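3 min read

1/ Wogan tea has put its price up again and the box now says "hand-selected for wellbeing". I have been drinking it for years and my wellbeing is what it was. So I spent an evening reading what tea companies say tea does for you. Thread.

2/ Start with "detox". Four brands in my local shop use the word on the front. I wrote to all four asking which toxin. Two replied. One said "general toxins". The other sent me a voucher.

3/ I used the voucher. It was fine. Tasted like a hedge.

4/ Next up, "calm". Fendomon sells a blend called Evening Calm and the small print says it "may contribute to a relaxing routine". Read that again slowly. The routine is the relaxing bit. You could contribute to it with a biscuit.

5/ My friend Nesrin Bozkurt used to write this sort of copy for a living (not for them). She says "may contribute to" is what you put when the legal people have crossed out "helps", and "helps" is what you put when they've crossed out everything else.

6/ Then the studies. Clavent's website has a page called Our Science. It mentions a trial with 719 people in it, which sounds decent until you go looking for it. The link goes to a press release. The press release links back to Our Science.

7/ I did find something further down. It's a survey. 554 customers were asked if they felt "more balanced" after a month of drinking the stuff. Balanced compared with what? No comparison group, no definition, and everyone asked had already paid for a month of tea.

8/ I'd say I feel more balanced too if the alternative was admitting I'd spent £38 on leaves.

9/ Someone will be along to tell me about antioxidants. Yes, tea has them. So do plenty of other things you eat. "Contains antioxidants" tells you what's in the cup. What it does once it's in you is a separate question and the box would very much like you to skip it.

10/ To be fair to the other side, Magdy El Fassi messaged after my last moan about this to say I'm being joyless, and that people enjoy a ritual and where's the harm. I've no quarrel with the ritual. I have a quarrel with paying extra for the word.

11/ The harm, if you want one, is Zosudeck. They do a "metabolic" tea subscription and their page tells you to stick with it for at least three months before judging. Funny how it's always three months. You can cancel by phone, in office hours, if you can find the number.

12/ I tried to get a straight answer out of them on 4th May. Asked what "metabolic" meant. Got a chat window that told me 2,000 people had joined this year. Didn't ask that.

13/ What I drink now is plain black loose leaf from the shop by the station. The label says TEA and the weight. No journey, no intention, no moon. It is also less than half the price of the Wogan.

14/

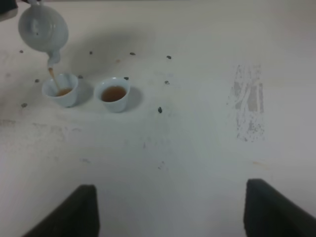 One cup nearly up to the rim, the other just getting going. Claims made: none.

15/ If you know of a proper trial on any of the "calm" blends, with a comparison group and numbers I can look at, send it over. I'll read it and post what it says even if it makes me look daft.

16/ Please don't send me the one with the mice. I've read the one with the mice.

17/ Might do honey in July. The jars are getting chatty as well.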